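Stirside Supper Club - Frequently Asked Questions

Do I need to know how to cook?

Not at all! Some of our regulars arrived barely able to boil rice and now bring dishes that get scraped clean before the rest of us sit down. If you can wash lettuce, you can come to Stirside.

When do you meet?

Every other week, doors at 6:30, food on the table by 7:15 if the oven behaves. The next supper is Fri 4 April and it's dumpling night, so come hungry and come early if you want to learn folding. We take a break in July and start up again after that.

How many people come?

We cap it at 40, which fills the long tables nicely. Dumpling night and the bean stew night go fast, so put your name down as soon as the list opens.

What should I bring?

A dish to share, big enough for four people to have a proper helping, plus a serving spoon. A card with the ingredients is a huge help. Drinks are up to you - tea and coffee are always on.

I have a food allergy. Can I still come?

Yes, please do. Write it next to your name when you sign up and Aparecida Brandão will call you before the supper to go over the menu. Dishes with nuts go on their own table with their own spoons. We share one kitchen, so we can't promise that anything is completely free of traces.
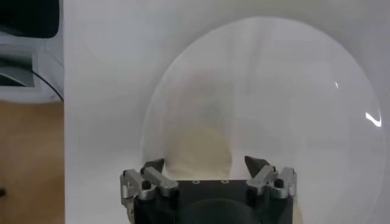
Photo: Azlan Hartono

Can I bring my kids?

Yes! Kids eat free and they're usually the best dumpling folders in the room. Anyone under 12 needs a grown-up with them in the kitchen.

What does it cost?

There's a jar by the door. Most people put in a few dollars, and that covers the hall, dish soap and the big sacks of rice. If money is tight, walk right past it and grab a plate.

Who teaches the cooking part?

Whoever has something they love making. Darmawan and Ningsih Oei run dumpling night together and they are a joy to watch (ask Ningsih about her chili oil, and take notes). Aníbal Villca does the potato and corn dishes he grew up with.

Can I get the recipes?

We have a recipe binder with 138 recipes in it and it's still growing. You can copy pages by hand or buy a printed set for $4. The binder itself stays in the hall - it went missing for most of a winter once and we were all miserable.

I'd like to teach a night. How do I sign up?

Wonderful! Talk to Aníbal at any supper and tell him what you'd like to make. We pay for ingredients up to $50, so keep your receipts.

Is there parking?

The lot behind the hall is small. Street parking is free after 6, and the bike rack is next to the side door.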